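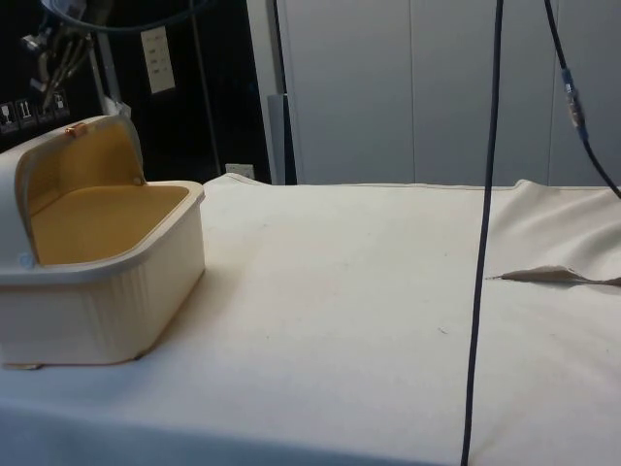

Minutes – Equipment Review Meeting, Onmont
May 13, 2023
Main meeting room, and by phone for the Busidach people

Present: kitchen products group (all), purchasing, floor safety, two from Busidach by phone
Apologies: packaging, one from purchasing
Minutes taken by purchasing again, please send corrections by reply

1. Previous minutes
Agreed, with one change. Item 5 should read "rental" and not "purchase". Nothing else.

2. Miselier arm package – where we are
Trial period started in February, extended once. Package under review is the Miselier household handling kit: arm, gripper, wrist camera, fixed camera, software seat, two days of training. Quote reference 1414, still valid till the end of the quarter.
General feeling is positive but not unanimous. Kitchen products group likes it for the lid work and for cloth handling. Safety wants the guard question closed before anybody signs anything. Purchasing wants the consumables list in writing, asked for it twice now.

Hours logged so far: 400. Group says a good part of that was setup and re-teaching positions after the table got moved. Should be noted in the report so the number isnt read as all productive time.

3. Gripper
Long discussion. Points raised:
– finger pads. Standard pad slides on glossy plastic. Softer pad is an extra on the quote, not in the base kit. Group wants it in.
– linkage screws. Check them at start of shift, add to the daily sheet. Service manual gives no interval for this, Busidach to find out.
– thin fabric is the hard one. Picks up a single layer some of the time, two layers other times. Software update promised.
– spare fingers. Lead time quoted at 13 working days, felt to be too long. Ask if we can hold a set on site and pay only when used.

Purchasing asked whether the Osei gripper would fit the same wrist. Busidach said mechanically yes with an adapter plate, but the software seat would not cover it and support calls would be billed. Left there for now, nobody wanted to run two vendors. 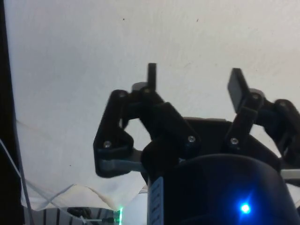
Does the service plan cover the gripper fingers if they crack in normal use? The plan covers the gripper body and motor for the full term, but fingers and pads count as wear parts and are charged at list price.

Group not happy with this. Fingers are what breaks. Action on purchasing to push for one free set per year, or a fixed price for the term of the plan.

4. Service plan options
Two on offer.
Basic – phone support, remote login, annual visit. Parts extra.
Full – same plus swap-out unit and two visits. Parts extra still for wear items (see above).
Difference between them is $2000 a year. Kitchen products group prefers Full on account of the swap-out unit. Purchasing says Basic for the first year, then look again. No vote taken. To be settled by email before the next meeting.

Remote login: IT not present, so not decided. Busidach said it can be turned on per session only. Safety asked that someone be standing at the cell whenever a remote session is open – agreed, goes in the procedure whichever plan we take.

5. Work on household items
Next block of work is covered containers and baskets with hinged lids, then fabric. Group wants the tests done on a cloth-covered table and not bare bench, closer to what the customer has. Cloth to be straightened between runs, and replaced when it gets too marked up. Purchasing to order more of the plain white.
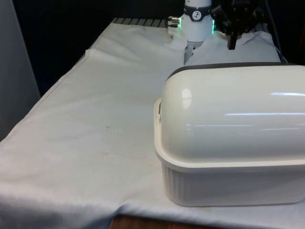 Lids are to be scored two ways, placed and seated, as a lid can sit on the base and still be off at one end. Score sheet to be redone with both columns. Old sheets are kept but not mixed in with the new ones.

Reflections on shiny parts came up too. Busidach suggests turning down the overhead lights or adding a diffuser. Diffuser is cheap, try that first. Lighting change needs facilities and will take weeks.

Cables: safety wants cable runs near the work area tied back and the routing written down with a sketch. Kitchen products group said the slack is needed for full reach. Agreed to measure the reach realy needed, then tie back to that.

6. Training
Two days included. Group asks for it to be split, one day at delivery and one a month later when people have real questions. Busidach to confirm, did not see a problem. Night shift wants a place on it as well.

7. Actions
Purchasing – consumables list, finger pricing, on-site spares, cloth order
Busidach – screw check interval, software update date, training split
Kitchen products – new score sheet, diffuser, reach measurement
Safety – guard question, remote session procedure
IT – view on remote login, to be invited next time

8. AOB
Loading dock door is being repaired, deliveries to the side entrance untill further notice.
Room is double booked for the next slot so we finished early. Next meeting date to be sent round by email.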